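Gallery: Table work at Otier

May 2020
By Eluned Craddock

Over the spring the Otier group has been gathering examples for Gedon, the learning system we are building for household tasks. Gedon learns from recordings of a person guiding the robot through a job, so most of our week goes on doing the same job again and again with small changes. This page is about the two-person table tasks, where the robot works at one end and one of us works at the other.

We are after 2,000 usable examples before the first proper training run. A good session gives us 50. A poor one gives 23, which was the figure on our first day with the new hands.

The tasks themselves are short. Lift and set down, turn a quarter, slide towards the window, slide back. Fares Nimri wrote the list and keeps changing the order, so that Gedon doesn't learn that a turn always follows a lift. Whoever is partnering the robot has to keep quiet and wait for the operator to start – harder than it sounds by the fortieth go. 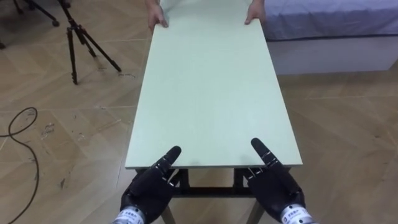

Both index fingers out at the near edge, with a partner holding the far end of the table.

Finger positions have taken up more of our time than anything else. The operator's gloves and the robot's fingers don't match joint for joint, and a hand that feels flat to the operator may have one finger sticking out. We keep those examples if the table task is otherwise sound, and tag them so they can be left out later. Tanvir Munasinghe does the tagging, usually the same evening.

Each example is saved with the task name, the initials of both people and a pass or fail. Fails are kept as well. Zoila Urrego is comparing training with and without them and will write it up here in June.

We will add the tray tasks and the folding tasks to the gallery once they have been sorted.

Comments (3)

Fedir Skoryk
Do you swap the human partner during a session? At Betancur we found ours had learnt one person's timing and was hopeless with anyone else.

Eluned Craddock
Yes, every 40 examples. We should probably do it sooner – by then people have fallen into a rhythm.

Femolen_reader
Would like to see the tagging sheet if you can share it. We only mark pass or fail and I suspect we're throwing good stuff away.

Contact the Otier group | © Otier | Back to top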